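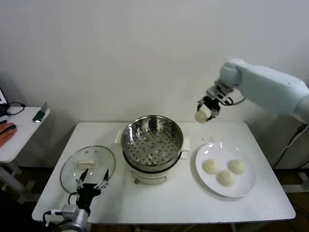 Fig. 3. Bun in the gripper, pot open, lid parked on the left.

3. Teaching the pick and place (steamer task)

Do section 2 first. If hand-eye calibration is older than your last camera bump, redo it. Yes even a small bump.

3.1 Before you start

Start the Jilitz planner, then Sosska (perception), in that order. Sosska looks for the planner on launch and gives up quietly if it isn't there. Status line should say READY for both. If Sosska says WAITING for longer than 27 seconds, kill it and start again.

Load the scene file steamer_table. Check that pot, lid and plate all show up in the object list. Lid is glass, so depth on it is junk. We use the rim only. Leave rim_fit on.

CAUTION: Both arms share one workspace in this task. Do not run with arm_exclusion off. E-stop within reach, always.

3.2 Steps

1. Set both arms to HOLD. Side arm stays in HOLD the whole time unless you are doing the lid (section 4).

2. Run detect_once. Masks should sit on the buns and nowhere else. White bun, white plate, white table, so expect trouble. If two buns merge into one mask, raise edge_weight by one notch and run again.

3. Pick a target in the list. Planner draws the approach. Look at it before you accept it.

4. Set grip force to SOFT. Default is MEDIUM and will dent the bun. Default will change in the next relase.

5. Press Execute. Arm goes to pre-grasp, stops, waits for your OK.

6. OK again to close and lift. The lift goes straight up, no sideways motion until clear of the neighbors.

7. For the place, choose the other container as the goal (plate or basket). Basket goal needs the rim clearance check, leave it ticked.

8. Save the episode. Name it yourself, the auto name overwrites.

Note: the inside of the basket is shiny. You will get ghost points floating above the perforated tray. Set reflect_filter to 17 for this pot. Other pots, start at 0 and work up.

Note: crumbs on the table sometimes get picked up as a tiny object. Set min_area or just wipe the table.

3.3 If it goes wrong

PLAN FAILED, code 17: goal is inside the keep-out zone of the other arm. Move the other arm back to its home pose, replan.

Gripper closes on nothing: calibration. See section 2.

Arm stops halfway, no error: check the cables. Slack loop at the wrist catches, torque limit trips, log only says "soft stop". Aleksi Ikonen is fixing the mesage.

Anything else, send the log to Leandro Calvo. Whole log pls, not a screenshot.

Last edited 29 Jul 2020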